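The Runden Kitchen Pack: Notes After One Month

The Runden Kitchen Pack is a set of simulated kitchen rooms and ready-made tasks for people who work with robot arms and would like to test their programs before any real dishes are involved. It is published by Senetti and sold by subscription. I have used it since the beginning of July for my own small project, and this post records my findings for readers who are considering a purchase.

The pack contains 39 rooms and 18 task types. Each room may be loaded with one of several arms, and the objects on the counters can be set by hand or drawn at random from a shared library. The library holds around 200 items, most of them the ordinary contents of a kitchen drawer or vegetable bin. The subscriber supplies the control program. Senetti supplies everything else, including the scoring.

Installation took one evening. The written guide is clear on the main steps and less clear on graphics settings, where two pages give different advice. I wrote to the support desk on a Tuesday and received a reply from Vija Eglītis the same afternoon. She confirmed that the second page was correct and that the first would be revised. It had not been revised when I last looked.

Most of my time has been spent in the rooms with a sink. My project concerns clearing a counter: the arm must pick up each item and place it where the task file asks. In this group of tasks the sink is part of the problem, as an item may begin inside the basin, where the walls limit the angles from which a gripper can approach. Items on the open counter are easier to reach but differ a great deal in shape. A flat object and a round one call for quite different grasps, and a program that does well with one may do badly with the other.
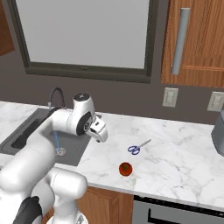

A sink task in the simulator, with scissors and a tomato on the counter.

Scissors have been the hardest item for my program. They lie close to the surface, and a gripper that comes in a little too high closes on air. The tomato presents the opposite difficulty, in that a careless touch sends it rolling. Both behaviors are handled well by the physics engine. I saw very little of the trembling and sinking through surfaces that I remember from Nirnville, the package I used before this one.

Visual quality is good without being remarkable. Stone and wood surfaces are convincing at a normal distance. The lighting in the default setting is very even, and I would advise subscribers who train with camera input to vary it early. The tools for doing so are included, although they are found under "Room" and not under "Camera," where I first searched for them.

The scoring deserves a separate word. Each attempt is marked as complete, partial or failed, and a short log is saved with it. The log states which item was moved last and where it came to rest. It does not state why an attempt was stopped, and for long tasks this is a real omission. My colleague Ona Koppel has written a small script that compares the log with the arm's joint positions and makes a fair guess at the cause. She has agreed to share it with anyone who asks in the comments.

The following points may be of use to prospective subscribers.

Price: the single-user plan is 19 dollars a month. There is no free trial, but the first month may be refunded on request.

Hardware: my desktop computer is four years old and runs one room comfortably – two at once is slow.

Support: by e-mail only, on working days.

Updates: one was issued during my month of use. It corrected a fault in the drawer tasks and did not disturb my saved rooms.

I intend to keep the subscription through the autumn. The sink and counter rooms suit my purpose, and the object library saves a good deal of preparation. Readers whose work depends on cloth or liquids should look elsewhere for the present, as neither is included in the current version. I have not yet tried the pantry rooms and will add a note to this post when I have done so.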